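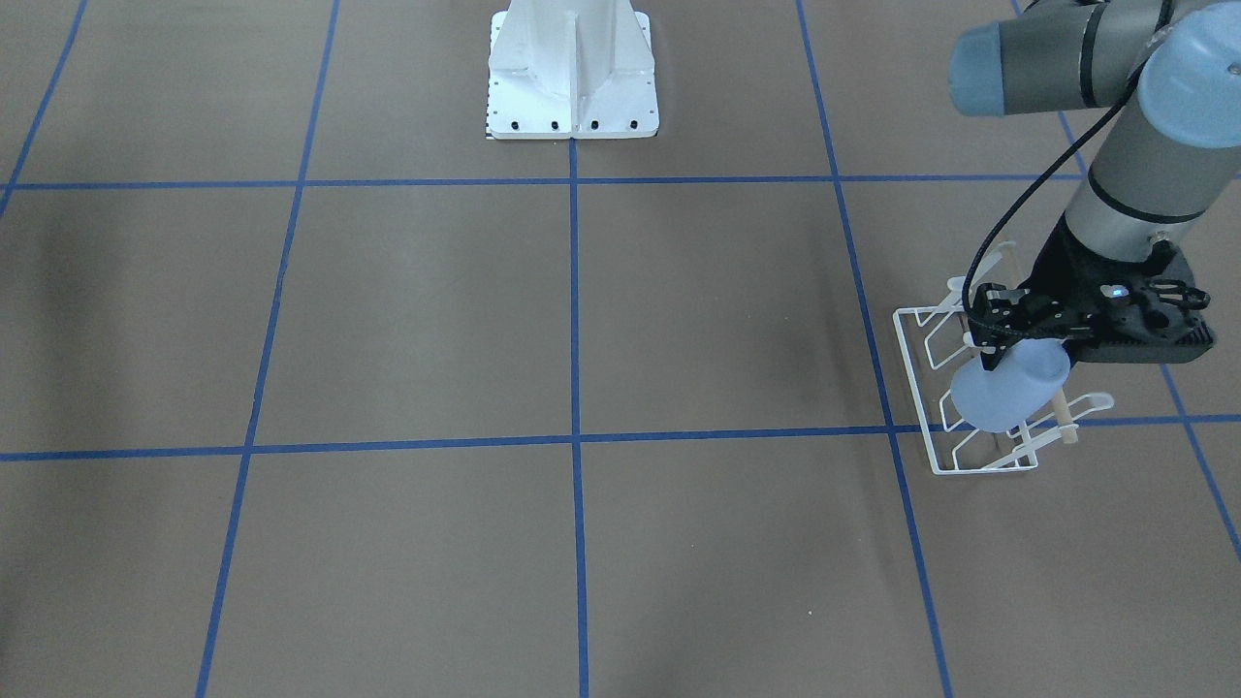
Figure 2. Floor area marked with a grid of blue tape.

3.2 Sound level of blank cartridges

Replica pistols sold for stage and reenactment use were fired with crimped blanks from two suppliers, Kirnico and Mavum. Each cartridge was drawn at random from a sealed tin and weighed before loading. A total of 416 shots were recorded, of which 310 used Kirnico blanks. Shots with a light hammer strike were repeated once with the same cartridge and logged separately. Barrels were brushed after every 20 shots, and the vent was checked for residue at the same time.

Peak level varied more between tins than between suppliers. Top-venting replicas gave lower readings at the muzzle than front-venting ones, in line with the earlier Drenero trials. Misfires were confined to double-barrel models and nearly always involved the second barrel. We attribute this to wear in the hammer cam, which was not measured in the present study. Section 3.3 treats flash length separately.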